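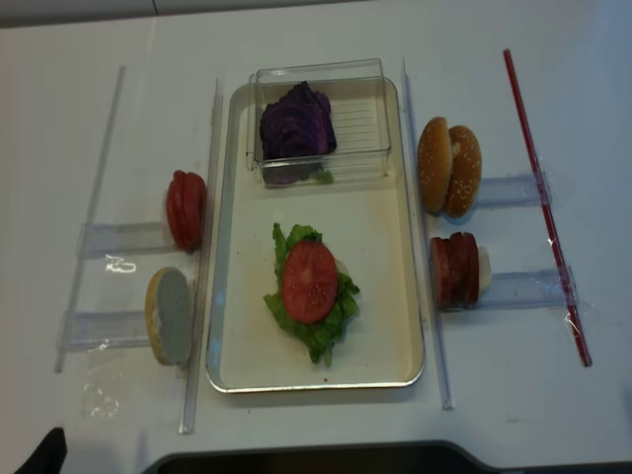

The burger cell in its present state, with the lettuce and one tomato slice on the tray.

I promised in December to write down how I set up the burger cell, and I kept putting it off. Two people have now asked me for the same thing, so I will do it properly and in the order I do it myself.

We call the cell Flolladeck. The name is left over from an older project and I have stopped fighting it. The idea is simple: the arm must find each ingredient in the same place every time, standing on its edge, so that the fingers can close on both faces. Most of my work is keeping those places the same.

I begin with the tray, because everything else is measured from it. I put it down, press on the corners to feel if it rocks, and mark its position with pencil. After this I lay the rails next to the tray on both sides, and only then the slides, which go across. If you start with the slides you will have to move them again. I know this because I did it that way for a month.

Each slide has a small white block at the end nearest the tray, and the food leans on the block. The block must stand square to the slide. When it is turned even a little, the slice turns also, and one finger touches before the other. 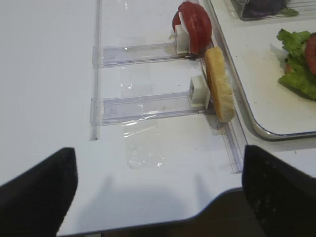
Tape is the part I am least proud of. I wanted to use screws, but the table belongs to Girnalska and I am not allowed to make holes in it. So it is clear tape, and clear tape gets tired. It lifts first where there is a wrinkle, so I try to lay it slowly from the middle to the ends. I rub it down with the back of a spoon and leave it until the evening before I let the arm near it. When I change one piece I check the slide it was holding, and also the slide next to it - they pull on each other more than you would think.

After the tape come the positions. I move the arm by hand above each slide with the fingers open wide, and I look through the wrist camera to see if the food is between them. Then I lower it slowly and save the point. I keep the saved points in a paper notebook as well, with a letter for each slide. The cell has made 1,019 picks since I started the notebook, and the pick that needs correcting most often is the bottom bun. It has one flat face and one round face, and the round one rolls on the finger.

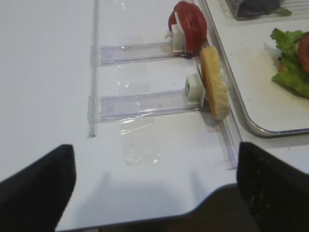

Zoia Prokopenko wrote to me after my last post that I should stop correcting the point and correct the bun. In her opinion the slice should lean always to the same side, even if it leans too much, and then the arm can learn one mistake instead of many. I have tried this now for two weeks and I must admit that I write in the notebook less.

The fingers need care too. I wipe them with a damp cloth when I finish, and look at the inside surfaces under a lamp. If the surface feels smooth to my thumb, I change it. I also open and close the gripper fully with nothing in it and listen. A healthy one makes the same sound in both directions.

The other side of the table is easier. Buns and patties are kind to the gripper, and there I mostly look after the red rod, which the slides run up to.

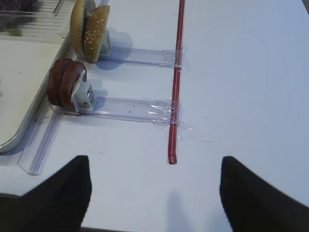 Bun and patty side, with tape where the clear strips meet the red rod.

My rule for this side is to push each joint gently with one finger before the first run of the morning. If something moves, I take off all the tape from that joint and begin again. Putting new tape over old tape makes a thick place, and the slide then sits higher at one end.

Next I want to try printed feet for the slides, with a wider base. Rigoberto Giraldo has sent me a drawing and I only have to find the time to print it. I will write again when the first pair is on the table.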